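Floten Hand Grippers, Pair
Home > Teaching Equipment > Hand-Held
Item no. 3078

If you have ever tried to teach a robot a household job from behind a keyboard, you will know how long an afternoon can get. The Floten pair lets you do the job yourself, one gripper in each hand, while your movements are saved for the arm to learn from later. Pick up, put down, pass from left to right - most people have the feel of it before the kettle has boiled, and we do love watching a newcomer's first go!

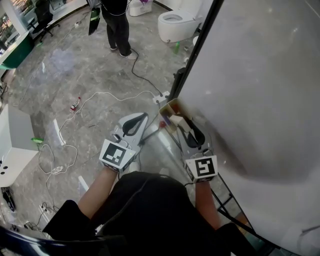 Each pair is sold with its cables and a copy of Flaslow, our recording program, which keeps the left and right hands in step and lets you throw away a clumsy take without losing the good ones. Please leave yourself plenty of slack in the cables, and do a few slow practice runs before you start saving anything.

The same pair can also steer a Huerta arm by remote control, should you want to put it right halfway through a task (you will need the Skusstead link box, sold separately).

In the box: 2 grippers, cables, Flaslow licence, printed guide
Recording space: up to 4000 takes
Price: £2780 including VAT

Next batch leaves us in January. Do write if you are unsure what will suit you - we are always glad to chat.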